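Can it refill a jar yet? Notes for the November talk, Mirnska hall, 20 min

Slide 1. Say hello, then straight in. Ask for hands up: who's been promised a robot that does the kitchen?

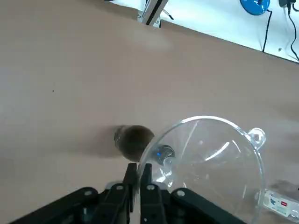 My answer is still no, and I've been giving this talk for 5 years. Pouring through a funnel is a chore any child can manage. For a machine it's a pile of small headaches – clear plastic is hard to see, round things roll, and two stiff fingers can't feel much.

Slide 2. The Zemiseo brochure. Read out the line about "everyday tasks, handled". Pause. Ask which tasks, and handled by whom when the lid sticks.

Slide 3. Our own tally from the Plalska bench. 100 tries at a simple refill, 71 finished with no help. Somebody will say 71 is good. Ask if they'd keep a kettle that worked 71 times out of 100.
(Don't get dragged into the grip force argument, it ate the whole Q&A last time.)

Slide 4. Shop floor. Be fair to them. Hagedorn ran 469 cartons in one shift, same size, same colour, same spot on the belt. That's real work and it pays. Your pantry isn't a belt.

Slide 5. What would change my mind: a strange kitchen, a jar it hasn't met, and no engineer in the room. Show me the spills too – I want the whole afternoon, uncut.

Questions. Leave the Slide 3 numbers up.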